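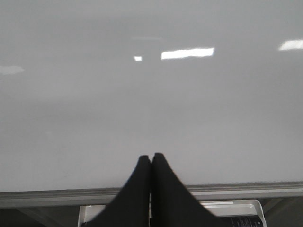 4. What the evening slowdown looked like from the user's side

I should say at the start of this section that I came to the Tetetti data expecting a dull answer. People complain that their mobile internet goes slow at night, the network is busy at night, end of story. Oduor Mutiso had warned me that I'd be bored by it within a week, and for the first few days I thought he was right.

What we had was a log of speed checks from people in and near Mwaipopo who had agreed to run our little test app, Protell, on their own phones. The app does two things, one straight after the other. It fetches a short piece of video from a server that looks to the network like an ordinary streaming site, and then it fetches the same bytes again, scrambled, so that nothing in between can tell what they are. If the two downloads take the same time, the network is treating them alike. If the plain one keeps dragging behind the scrambled one, something along the way is looking at the traffic and making a choice about it (or so we argue, and I'll come back to the holes in that argument further down).

We ended up with 2,222 paired tests that were fit to use. Quite a lot more were thrown out, mostly because the phone had hopped from mobile data to somebody's wifi halfway through, and I'm still a bit sore about it, as some of those were from the hours we cared about most. Pendo Koech wrote the rule for deciding which pairs to keep and she was stricter than I would have been. Having read the reviewers' notes on our earlier draft, I'm glad she was.

4.1 The gap between plain and scrambled video

During the day there was hardly anything to see. Plain video and scrambled video came down at much the same pace, and where they differed it went one way as often as the other. In the evening both got slower, as you'd expect on a crowded network, but they didn't slow down together. The plain video dropped and then sat flat, as if it had hit a ceiling, and the scrambled copy went on wobbling up and down well above it. Figure 4 plots the two for the Mikden subscribers only – the other networks are in the appendix, and they show no gap that we'd want to defend.

Figure 4. Download speed of plain and scrambled video by hour of day, Mikden subscribers, usable pairs only.

The flatness is the part I find hardest to explain away. Ordinary crowding is messy. Phones come and go, someone starts a big download, a bus full of people goes past the mast, and the speeds jump all over the place. A line that stays level for hours on end looks much more like a setting that a person has typed in somewhere.

We then split the users by the kind of plan they were on, going by what they had told us when they signed up. People on the cheapest bundle saw the ceiling and people on the dearest one mostly didn't, even when they were testing at the same hour in the same part of town. I had hoped to say something about the middle bundle as well, but too few people were on it and the results pointed in both directions, so I'm leaving it alone.

4.2 Did people notice?

We also sent round a short questionnaire in October. It went to 1,000 users and 800 of them filled it in, which pleased us no end! We asked whether video had been worse lately, at what time of day, and who or what they thought was to blame. Plenty of people said evenings were bad. Very few blamed their plan. The usual suspects were the phone itself (old, full, dropped once too often), the weather, and the video site. One person had bought a new handset over it, and was on the very same bundle afterwards.

Mikden's terms do mention that video "may be managed at busy times". I read them three times before I found the line, and I was looking for it. Whether that counts as telling customers is a question for the regulator, and we take it up in section 6.

4.3 Things that could be wrong with this

Our users picked themselves. Someone who is already cross about slow video is more likely to install an app that tests for it, and we can't correct for that with the data we have. The app also makes up to 10 attempts before giving up on a pair, and on a very bad connection those attempts may add to the trouble they are measuring. Oduor reran the evening figures using first attempts only, and the ceiling was still there at the same height, though with fewer points to draw it from.

The last worry is the test server. If Mikden has a poor route to it for one kind of traffic and a good route for the other, we would see a gap with no throttling at all. I think this is unlikely, but we only had the one server. A second has since been set up on a different host, and Pendo is collecting pairs from it now.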